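The Choir That Would Not Stay Seated

On the night I first visit the Dukum Singers, the altos have lost their place. They are eleven bars into a Baltic folk song about a runaway goat, the tenors have gone ahead without them, and the conductor is laughing so hard she has to hold on to the music stand. Then she lifts one hand, hums a single note, and the whole room is back together. It's thrilling! I have been to polished concerts in big halls that didn't raise the hair on my arms the way that second attempt did.

The conductor is Vija Ozoliņš, and she has led this group since it began in 2012 with a notice pinned up in a bakery. She wanted a quartet. Nineteen people came to the first evening, two of them because they thought it was a language class, and they all stayed. Today the choir has 60 singers on its list, most of them with no training beyond school assemblies and the car radio. Nobody auditions. New members stand wherever they like for the first month, and after that Vija moves them around by ear until the sound settles.

"I listen to how people talk when they come in from the parking lot," she told me. "By the time they've got their coat off I usually know which row they're in."

The repertoire is mostly unaccompanied part songs, with a strong lean toward Latvia, Lithuania and Estonia, plus the odd sea shanty and one very loud gospel number that the basses have adopted as their own. Few of the singers speak any of the Baltic languages. They learn the words by sound first, line by line, and then Vija walks them through the meaning. She thinks this order matters a lot. Sing a vowel fifty times before you know it belongs to the word for rye, she says, and you'll never swallow it again.

A library in shoeboxes

The choir's other great treasure is its sheet music. Margus Rimkutė sings second bass and looks after the collection, which has grown to 1320 separate pieces. Some came from churches that were closing their lofts, some from families clearing out a grandparent's piano bench. A good number are handwritten. Margus files everything by first line, because so many of the songs go by three or four titles depending on the village, and he can find a piece from a hummed phrase faster than I can find my keys.

His favorite is a lullaby copied out in purple ink, with the name Skarnell penciled in the corner. For years he had no idea whether that was a person, a farm or a boat. Then a woman at one of the spring concerts recognized the tune and told him Skarnell was the house where her great-aunt had taught singing. The choir has closed every program with it since – very softly, with the lights up and the folders shut.

Not all of it is so gentle. There is a threshing song in five-four time that Margus calls "the staircase," and I can report from an attempt in the back row that you do fall down it.

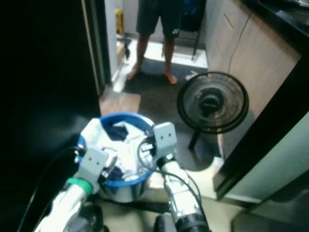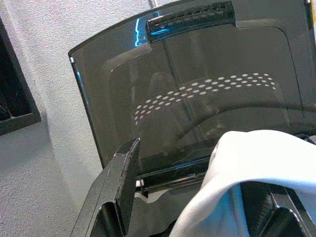
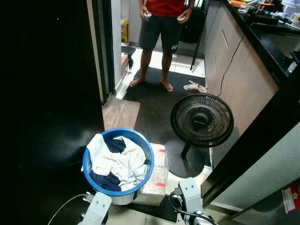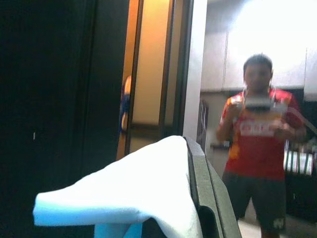
Learning the hard parts at home

With one rehearsal a week, a lot of the work happens between meetings. Vija records every line on her phone, sung slowly and then at speed, and singers practice with the recordings wherever they can find the time. One soprano does hers on the bus with her mouth closed. A pair of brothers in the tenor section call each other after dinner and sing down the line, and their families have learned to watch television in another room.

What surprised me is how little Vija corrects. She'll let a wrong note go by three or four times to see if the section hears it on its own, and mostly it does. When it doesn't, she sings the wrong version back, then the right one, and asks which they like better. Twice, she admits, they have liked the wrong one better, and the choir still sings it that way.

The breathing exercises are a joy to watch. Everyone hisses like a slow tire for as long as they can, and the last one going gets to choose the warm-up song. Margus has a fearsome record at this. He credits years of playing the tuba, badly, in the Ots town band.

The big one in October

All of this is building toward the group's most ambitious program so far. In October the singers will travel to the Dutov festival, where choirs from small towns share one long afternoon on an outdoor stage and then join together for a finale. The organizers hope to fill all 4000 seats. The Dukum Singers have never performed for anything close to that, and when Vija read out the invitation, she says, there was a silence of several seconds before the basses started stamping their feet.

They have twelve minutes. The set opens with the runaway goat, moves through two harvest songs and a setting of a fisherman's prayer, and ends with the lullaby from Skarnell. There was a fierce debate about whether such a quiet piece could survive outdoors. Vija settled it by taking everyone out to the parking lot on a windy evening and having half of them sing it while the other half walked backward until they couldn't hear. They ran out of parking lot first.

Rehearsals are open to anyone who wants to listen, and there are usually a few chairs along the side. Bring a sweater, as the windows stay open. And if somebody hands you a folder, take it – I went for one evening with a notebook, and I'm now standing between two patient baritones, trying to get my vowels round enough for the word for rye.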